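Keeping Phones and Tablets in Working Order at the Household Bench

Plalivmont Residents' Workshop
Tips for Members: Small Electronics

The notes on this page apply to the ordinary care of mobile phones and tablets at home. They cover charging, cleaning, storage and the safe retirement of old devices. Members who intend to open a device should first attend the Monday bench session, as the steps below are limited to work that can be done with the case closed.

Preparing the work surface

Clear a space large enough to lay the device flat with room on all sides. Place a folded cotton towel or a silicone mat beneath it. A pale mat is preferred, as small parts such as SIM trays are easier to find on it. Jewelry should be removed before handling a screen. Drinks are to be kept at arm's length or on a separate table.

Switch the device off fully before cleaning. Sleep mode is not sufficient, and a screen that wakes under a damp cloth may register touches and change settings.

Cleaning the charging port

A port that has collected pocket lint will often hold the plug loosely or charge only at certain angles. Before a cable is thrown away, the port should be inspected under a bright light.

Use a dry wooden toothpick, shaved thin with a craft knife. Work along the back wall of the port with short, light strokes and draw the lint outward. Do not use pins, paper clips or any other metal tool. Do not blow into the port by mouth. A rubber bulb blower of the kind sold for camera lenses is suitable. Canned air may be used if the can is held upright and the bursts are kept short.

Members have asked whether contact cleaner may be sprayed into the port. The workshop does not recommend it for closed-case work.

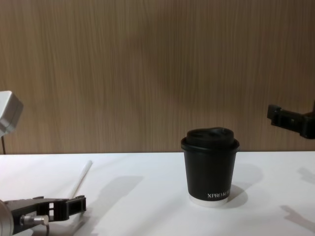 Screens and cases should be wiped with a microfiber cloth that has been lightly dampened with distilled water. Household glass cleaner, vinegar and kitchen degreaser can all wear away the coating on the glass and should not be used. Spray the cloth and never the device. Silicone cases may be removed and washed in warm water with dish soap, then left to dry overnight before they are refitted. Leather cases should be treated with a leather product only.

Speaker openings respond well to a soft, dry toothbrush. Hold the device with the openings facing down so that loosened dust falls away.

Charging habits

Lithium batteries last longer when they are kept away from heat. Charge on a hard surface and never under a pillow or on a bed. Take the case off if the device becomes noticeably warm. Devices should not be left to charge on a windowsill in direct sun or in a parked car.

Label each charger with the name of the device it came with. A strip of masking tape folded over the cord is enough. Cords that show bare wire, scorching or a bent plug are to be discarded and not repaired with tape.

Storing a spare phone

A phone kept as a spare should be put away half charged, switched off, in a dry drawer at room temperature. Check it every 4 months and return it to half charge. The Hopkin divided tray, available at the front desk, holds 6 phones upright with their cords and fits a standard kitchen drawer. Members who prefer to make their own may cut dividers from stiff cardboard.

Keep a card with each spare stating the model, the date it was put away and the condition of the battery. Do not write passcodes on the card.

Swollen batteries

If the back of a device has lifted, or the screen has begun to separate from its surround, stop using it at once. Do not charge it, press on it or attempt to flatten it. Place it on a ceramic tile or in a metal tin with the lid resting loosely on top, well away from anything that could burn, and contact the local hazardous waste service for instructions. Swollen batteries are not accepted at the workshop under any circumstances.

Disposing of old devices

Back up any photographs and contacts, sign out of all accounts, remove the SIM and memory cards, and carry out a factory reset. Devices in sound condition may then be placed in the Wendia collection box beside the workshop entrance, which is emptied in April and again in the fall. Chargers and cords go in the smaller Plurar bin to the left of it.

Questions about this page may be left in writing at the front desk. Please quote leaflet number 1325.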